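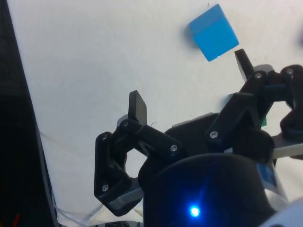

4. How Families Talk About Color at Home

4.1 Names that come from the house

We came to this part of the study expecting a fairly short list of color words, and we were pleasantly surprised by how much longer it grew once people were sitting in their own kitchens. The 158 recorded conversations from Fernar and Bradudside gave us 1,551 uses of a color word or color phrase, and a good many of them would mean very little to anyone living next door. One family had a green they called "the gate," after a gate that had been repainted brown long before the youngest child was born. Another spoke of "bus blue," and when we asked which bus they meant, three generations gave three different answers, all quite cheerfully and all sure of themselves.

We call these house names. They are a little different from the borrowed names described in Section 3, where a color takes its name from a fruit, a flower or a metal that everybody in town knows. A house name leans on something the family shares, and it can go on being used long after that something has been sold, painted over or given away. The older speakers were often the ones who kept them going, but we also heard children of five or six use them with great confidence, and correct a visiting aunt when she got them wrong.

4.2 Plain words for plain things

It would be a mistake, though, to leave the reader thinking that home talk is all gates and buses. When the thing being talked about was small, simple in shape and all one color, people in both towns reached for the plainest words they had. Bricks, beads, buttons, bottle caps and pegs were red, green, blue or yellow, and that was the end of it. Things of this sort seem to ask for very little from the speaker (see Figure 4 for the kind of plain, single-color shape we have in mind). Curtains, coats and cooked food were another matter entirely, and it was there that the long phrases came out, sometimes with a story attached that ran on well past the end of our list of topics.

We had wondered whether this was simply a matter of children's things getting children's words. The recordings don't bear that out very well. Grandparents talking among themselves, with no child in the room, still called a button red and a winter coat "that tired sort of wine color." What seems to matter more is whether the speaker has to tell one thing apart from another that is close to it. A red button in a jar of mixed buttons is found easily enough with one short word. Two coats of nearly the same shade, both hanging in the same dark hallway, take more work.

Figure 4. A red cube and a green cube on a white cloth. 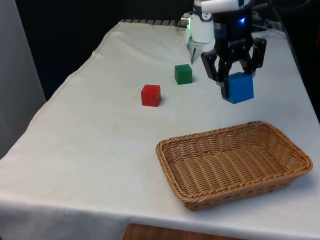
The sorting habits of the Ndung'u neighborhood, on the east side of Fernar, fit this picture rather nicely. Many people there sew at home, and thread is kept in tins by color, with the tins handed around between households when a big order comes in. Inside one household, a thread might be called by a house name. As soon as the tin crossed the street, the plain word came back, often with "light" or "dark" put in front of it for good measure. We heard this switch in 9 separate conversations, and in each of them the speaker made it without any pause that we could hear.

4.3 When the names don't match

Of the 50 households we visited more than once, several had a long-running disagreement over a color, usually one on the border between blue and green. These were among the warmest conversations we recorded. People laughed, fetched things from other rooms to prove a point, and called up the stairs for support. In Bradudside the favorite subject was the old paint on the Rullus bakery, which one side of the family would call green and the other side would call blue, with marriage apparently doing nothing to bring them together.

It is tempting to treat such quarrels as noise and to settle them with a printed chart. We did carry a chart on our first visits in October, and we gave it up fairly soon, having seen how quickly it flattened the talk. People began to answer the chart and stopped answering each other. For the later visits we let them point at whatever was in the room, and we wrote down both names whenever two were offered. The counts in Table 2 therefore include both sides of every disagreement, and readers who wish to compare them with the counts from the town survey should keep that in mind.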